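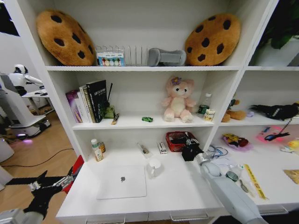

Shelving above the desk, middle shelf with the small green car.

Workshop notebook, Drostton
2018-04-02
Entry by: Chaltu Birhane
Vehicle: Shevchuk saloon, long wheelbase, ex-government fleet

The vehicle was received for assessment of a rear ride complaint. The previous operator's logbook records a persistent knock from the left rear over driveways and speed humps, noticed chiefly by passengers in the back seat. The knock was reproduced on the service lane at walking pace with two persons aboard. It was not reproduced with the driver alone.

Rear wheels removed. Upper and lower control arm bushes inspected under load. The left lower outer bush shows cracking through the rubber on its forward face and permits visible movement against a pry bar. The right bush is serviceable but has hardened. Stabiliser links are tight on both sides. No leakage from either damper. The left bump stop has split and a portion is missing.

Tyres are of mixed manufacture, the rear pair being Kasico and noticeably more worn on the inner shoulder. Rear toe was measured before any dismantling and was outside tolerance on the left only, in keeping with the bush.

Parts quotation requested from Hustia. The bush is not supplied separately; the complete arm is $470 per side, with delivery in 9 working days. Pressing in an aftermarket bush was considered. The arm has surface corrosion around the eye, and I have recommended replacement of both arms with new bolts. Final tightening is to be carried out at normal ride height, with the vehicle on its wheels.

The rear window blind was also reported as slow. The motor draws normally. The guide channel was cleaned and the blind now closes fully, although it remains noisy over the last 30 mm of travel. No further work proposed unless the owner requests it.

The draft was circulated for remarks before the quotation was accepted.
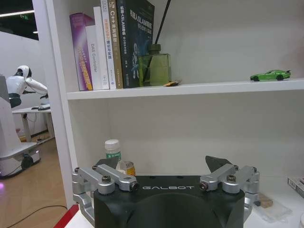

Ustyna Nazarenko: I agree on the arms, but would not attribute the whole of the knock to the bush. On the last long wheelbase car the upper damper mount was loose and made much the same noise with passengers in the back. Please remove the parcel shelf trim and check both mounts before the order goes to Hustia.

Noted. Trim removed. Left upper mount nut found below specified torque and reset; right mount correct. The knock is reduced on the service lane but still present. Order for both arms to proceed, with two bump stops added.

Outstanding: four-wheel alignment after fitting, road test with rear passengers, odometer reading to be entered on the job card. Wheel nuts (17 mm socket) to be rechecked following the road test. Owner has been advised that collection may fall in May.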